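Do both arms have to be stopped before you reach into a shared cell?

Posted by Kidus Mamo

We run a small bench cell at Holport with two arms working over the same set of bins. The house rule, inherited from whoever wrote the binder, says both arms must be stopped and de-energized before anyone puts a hand past the rail. One of my colleagues reads this as "stop the arm nearest you and be quick about it." He points out that they're small arms. I point out that he types for a living.

The binder doesn't name a standard, only "good practice," and the page after that is a coffee ring. Is there a proper rule, or am I just being the office bore? We do stop the cell a lot, mostly for tangled wire, and it does eat into the day.

Bontu Tesfamariam

You're being the office bore, and you're right. If both arms can reach the spot where your hand is going, treat them as one machine with two ways to hurt you. Stopping one leaves the other with a job to finish and no opinion about your fingers.

Look up ISO 10218. Part 2 covers the cell and the integration, the bit everybody skips because they've already bought the arm. It will send you to do a risk assessment for your own setup, so don't expect a sentence you can print out and wave at people. Small arms still pinch, and a gripper finger near your eye is a big gripper finger.

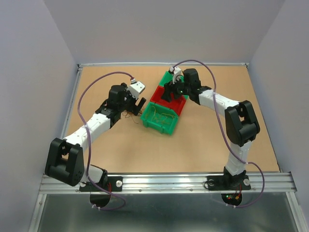 What we did at Abera was split the rule in two. Picking a strand out of a bin: protective stop on both arms, confirmed at the controller, one person at the bench. Anything touching a gripper, a cable or a mounting plate: power off, locked, key in your pocket. Before the split, people skipped the long procedure 5 times out of 5. Now they grumble and do it.

Two more things for the binder:

Restart happens from outside the cell, by the person who went in. A colleague being helpful is how you get an incident report.

Check that the arms hold position with the power off. Some sag — find out before your wrist is underneath.

Gemechu Nigatu

just use tweezers. long ones. never had a problem

Maureen Kershaw

Long tweezers are a fine way to get hit while holding something pointed.

Agree with Bontu, but I'd add that if you're clearing tangles all day, the tangles are your safety problem. Put less wire in the bin, or cut it shorter. Our log at Filtus had 813 stops in it before anyone thought to ask why. Also, replace the page with the coffee ring.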